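2022-06-04
Rosario Sala
3 min read

Speaker notes – sorting out a shared garage before winter

Start with the Kestum hall garage. It was full by November and the mower was behind everything else. Ask who has a garage like that. Wait for hands.

First point: take it all out to the driveway. Pick a dry day. Allow three hours, and more if there is paint to deal with.

Second point: labels. We tried colour tape the first year and it peeled in the cold. Marker on the box itself has lasted. Write on the short side, because that's the side facing you on the shelf.

Paint and solvents – check the council drop-off dates before you promise anyone they'll be gone. Old tins with no lid go in a tray of kitty litter first.

Shelves. Ours are set 20 inches deep. Anything deeper and you lose things at the back. Heavy items at knee height. Skis and hockey sticks go up on the wall, blades down.

Mention the lending sheet. Name, item, date out. The Mikuš family still has the long ladder, so maybe skip that example if they're in the room.

Pause for water. Next part is small parts – screws, hinges, odd bits. Jars with lids, one size per jar. Throw out anything rusted.

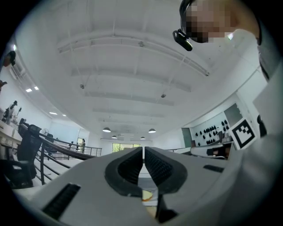
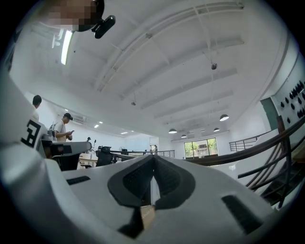
Small items at the grip, two close views.

Questions, 10 minutes. Leave the sign-up sheet by the door.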